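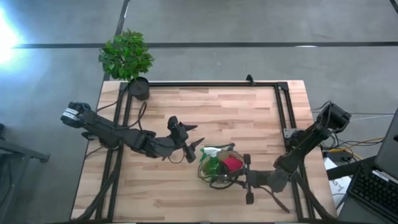

La cestita redonda, entre los dos brazos negros.

Ticket 162: la portada sigue anunciando la visita cancelada
Estado: abierto
Abierto por: redacción de Internacional

Hola otra vez, soy la pesada de Internacional. Os cuento, porque llevo con esto desde las siete y ya he probado de todo (bueno, de todo lo que sé probar yo).

El viernes publicamos que el embajador de Estevley iba a recibir a la delegación comercial. La embajada canceló la visita anoche, cambié el titular y la entradilla en Skorard, le di a guardar y en mi pantalla sale perfecto. Pero en la portada sigue el titular viejo, ¡y en la alerta del móvil también! Ya nos han escrito dos lectores y el jefe de prensa de la embajada, este último bastante seco.

Lo que he hecho hasta ahora:
Vaciar la caché del navegador. Nada.
Despublicar y volver a publicar. Desapareció un momento de la portada y volvió con el titular antiguo, que ya es mala leche.
Mirarlo desde el portátil de Courtois, con su usuario. Igual.

Respuesta de Meinrad Wallner (soporte), 9:40
Buenos días. ¿La nota pasó por Filtari al corregirla? Si el texto supera los 2.000 caracteres se queda en cola de revisión y la portada tira de la última versión aprobada.

Respuesta de redacción, 9:52
Pues tiene toda la pinta, porque pegué entero el comunicado del ministerio. Lo he recortado a 700 y la portada ya sale bien, mil gracias. La alerta del móvil no, sigue diciendo que el embajador "recibirá" a la delegación. ¿Eso lo podéis retirar vosotros? Yo no tengo permiso, me sale el botón en gris.

Respuesta de Meinrad Wallner (soporte), 10:15
Retirada. Quien la tuviera ya en pantalla la seguirá viendo hasta que la cierre. Dejo el ticket abierto hasta que me confirméis que la nueva ha salido.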